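# Skitcombe: teaching a policy to work a drawer organizer

Hi all! Skitcombe is our planning and control stack for two-gripper tabletop jobs, and this month it's all drawers. Small parts, clear plastic, thin lips to pull on... a wonderful mess for perception.

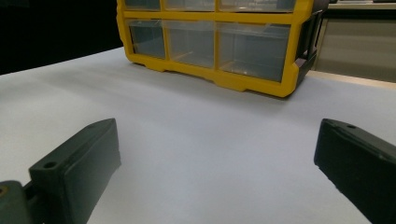 Trygve Hedlund rewrote the approach planner in May, and it now picks its grasp pose from the divider grid. Divider edges are so much easier to find than the fronts themselves, and the new code is 13 files shorter (hooray!).

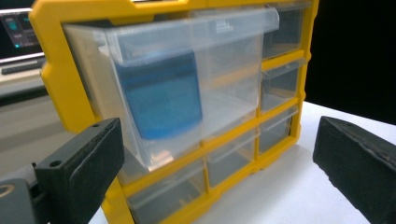
Clear plastic is still the hard part. Our depth filter, Plulow, used to throw out nearly every point on a drawer front. Now it keeps the weak ones and lets the tracker decide, and the pull distance estimate got a lot steadier. Very happy with that one! 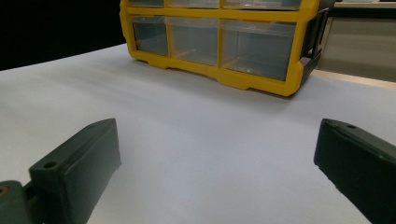

Meenakshi Ramasamy built the replay viewer, which lines up every camera stream on one timeline and lets you scrub through at 15 frames a second. We found 4 clock bugs on the first afternoon. If you write policies and don't have something like this, please go make one.
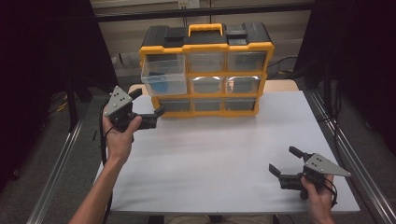 **Vudness Lab | Manipulation Software Team**

Next up is the two-handed planner, where one side steadies the case while the other does the pulling. The branch is called sastry-17 and it's rough, but it runs, and we'd love more people poking at it.

Page updated Oct 20, 2022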